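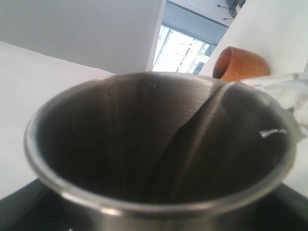
Is the Wonbridge cell ready to run full shifts again? Mostly. The arm and gripper are back in service on days, and we expect to add the evening shift once the spare cable set arrives from Carnik.

Progress report, 08/03/2022
Prepared by Karla Ponce for Hideaki Oshima

Work done this period

The wrist camera bracket had worked loose and was shifting the grasp point to one side. Donnie Pringle replaced both screws, added thread lock and redid the hand-eye calibration. Finger pads were changed at the same time. The old pads were worn through on the inner corner.

Since the repair the cell has logged 1,527 picks with 13 faults. In the period before, it logged 2,003 picks with 19 faults. Most of the remaining faults are on shiny metal items, where the camera loses the rim. Sota Ishida is testing a lower exposure setting for those.

Maintenance

Pads are now checked every Monday and the bracket screws are marked with paint so that any movement shows. Felista Massawe keeps the log sheet at the cell.

Open items

Cable set: ordered, no ship date yet.
Joint four makes a faint noise at low speed. Lundance has the recording and will reply in March.
Budget: no change requested.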